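Finish on the butcher-block top, month four. I put down two coats of Domedine hardwax in August, sanded to 200 grit between them. The strips took it unevenly, with the dark ones drinking more.
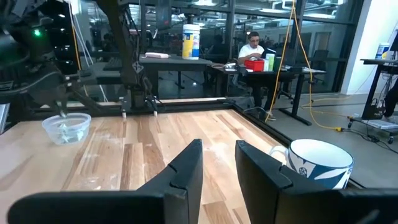 Residue is the weak point. Anything powdery sits in the grain and wants a damp cloth, then a dry one, along the strips. Räsänen soap at 45 ml per bucket leaves no film. The stronger mix dulled the sheen in a test patch.

The mug stays on the table as the coffee standard. Crumpled notes go in clear plastic, so the total can be checked without tipping them out. 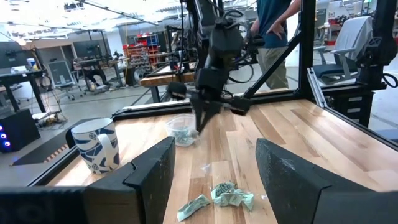 Hsiu-ying Kao wrote in to say that paper money should be flattened before it goes in a cup, and that a lid would do more for it than any choice of plastic. Noted. Flattening costs me 90 seconds, and I skip it.

Next job is a third coat, thinner, left overnight with the table cleared.

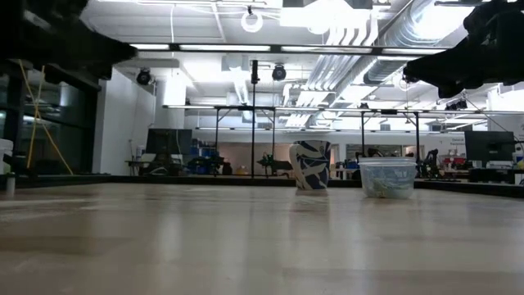 *Mug and clear container, with the overhead lights showing in the finish.*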